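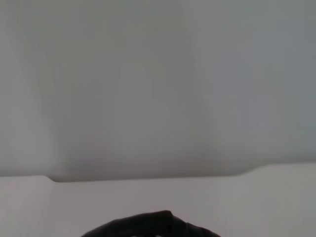 Wrist views with very little in them

Posted Wednesday, November 30, 2022

I have spent most of this month going through the wrist camera recordings from the folding set, and the view at the top of this post is typical of a kind I used to delete. Most of it is pale wall. The white surface takes up the bottom quarter or so, and something dark and soft-looking, cloth by the look of it, comes up into the bottom centre. If you work on grasping you will have thousands like it. I now keep them, and since Woo-jin Nam asked me to write down why, I am doing it where I can find it again.

What the set is

The set is called Nindotitz, after a typing mistake in a folder name that spread to too many scripts to correct. It holds 1824 episodes of a person driving an arm by hand to pick up, move and fold small pieces of fabric. Each episode is stored as a video stream from the wrist, the joint positions, the gripper opening and one line of text saying what was asked for. Tharun Subramaniam and Araceli Cuesta drove most of them. I drove 18, all of which are slow.

We train a policy by plain imitation: pictures and joint positions go in, the next short run of movements comes out. There is no reward and no simulator.

What I used to throw out

The first version of the cleaning script, from September, scored every still on how much detail it contained. A blank wall scores close to nothing. A run of low-scoring stills was cut, and if enough was cut the whole episode went as well. The script removed 784 episodes. I looked at a handful, saw walls, and was satisfied.

The policy trained on what was left could grasp well when the cloth was in the middle of the view. When the cloth was low in the view, or only its top edge showed, the arm tended to hover. It would make small corrections left and right and then stop. Usman Naqvi watched this for an afternoon and asked how many training examples had the cloth at the bottom edge. The answer was hardly any, and the cleaning script had seen to that.

A wrist camera spends much of its time looking at nothing much. Depending on how the camera is tilted, the target may sit at the very bottom of the picture or leave it altogether. The person driving copes by looking at the table directly, and the policy has only the camera. If those stretches are cut, it never sees what a driver does from a view like that.

What I check now

I replaced the detail score with 4 checks, all run on the episode as a whole.

Timing. The picture and the joint reading nearest to it must agree closely in time. Drift here does more damage than any blank wall, and the old script did not look for it at all.

Movement. At least one joint must be moving during any long plain stretch. If everything is still, the driver had probably paused, and that part is trimmed.

Exposure. White on white is hard on a cheap sensor. In the view above, the line between wall and surface is a thin grey shadow, and I want that line to survive. If automatic exposure washes it out, the policy loses one of the few things that tells it how the wrist is tilted. We fixed the exposure by hand in the later sessions.

Text. The instruction has to match what the driver did across the whole episode. It does not have to match any single still. This sounds obvious, but an earlier labelling pass had been asking people to name the object from one picture, and dark fabric seen from its top edge gets called all sorts of things. I would not care to say what garment the one above is, if it is a garment.

Focus I have stopped checking. The soft edges you get from these cameras are what the policy will get when it runs, so they may as well be in the training data.

After putting things back

I restored the removed episodes and ran the new checks over everything. Most of them passed. The ones that failed nearly all failed on timing, and came from the same few sessions, when the recording machine was also being used to copy files. Florêncio Falcão has since moved the copying to overnight.

The retrained policy hovers less. I am not giving a rate, as we changed the exposure and the data together and I can't separate the two. A proper comparison needs the same number of episodes in both arms of the test, with the plain stretches cut from one and kept in the other. That is queued behind Araceli's work on the gripper opening, which saturates at the closed end and needs rescaling before anybody trains on it again.

Two loose ends. Plain stretches compress very well, so keeping them costs almost nothing on disk, but they do take up places in each training batch. I am sampling them at the natural rate for now. Tharun would prefer to sample more heavily near the moment of contact, and may well be right.

The other is the wall. It is the same pale wall in a great many of these episodes, and I would like some sessions recorded against a different background before we trust any of this elsewhere. Usman has found a roll of brown paper.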